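How to plan a few days in an old hill town without a car

I've just come back from my second trip to Esine with my cousin Deepika, and I've had so many messages asking how we managed it without driving that I'm putting it all in one place. None of it is difficult, but a few things are much easier if you do them in the right order.

Start with the bus, and only then look at rooms. I did it backwards the first time! I found a lovely place right at the top of the old quarter, paid for it, and then discovered that the last bus up the hill left well before our train got in. We walked. It's a steep walk with a suitcase, all cobbles, and Deepika still brings it up at family dinners.

So, find the timetable first and check which season it covers. Lots of small towns run one service for summer and a much thinner one for the rest of the year, and the page you land on may well be the wrong one. If you're going in February, as we did the first time, ring up and ask. The tourist office answered straight away and the woman there was very patient with my Italian.

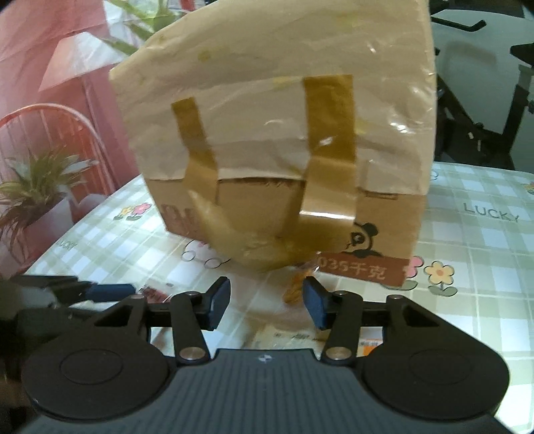
Once you know when you can arrive, pick your two bases. I like to split a six-night stay, with the first nights in the lower town near the station and the rest up by the church. The lower part has the shops, the bakery and the Saturday-market sort of bustle (whatever day it falls on where you're going), and the upper part has the views and the quiet. Moving halfway through sounds like a faff, but it means you're never climbing the hill just to fetch a cardigan.

Our second stay cost 89 euros a night for a double with breakfast. Ask whether breakfast is in the building, by the way - ours was in a café two streets down, which was fine in sunshine and less fine in rain.

Next, the walking. Get a paper map, even if you live on your phone. The lanes are narrow, the signal comes and goes, and the blue dot kept putting us inside somebody's kitchen. Mark the church, the bus stop, a water fountain and one place to eat that opens in the afternoon. Then go out and get a bit lost between them. The best thing we saw was a little carved doorway down a passage we'd taken by mistake.

If you want a longer walk, there's usually an old mule track out of a town like this. Look at the height as well as the distance. Ours topped out at 900 metres and took most of the day with a long lunch, and I was very glad of proper boots on the way down.

Last of all, save the museum for your wet day, but check its closing days as soon as you arrive. We missed it on both trips, so I can't tell you what's in it. If you've been, do leave me a comment.

Sharada Sundaram, 29/09/2022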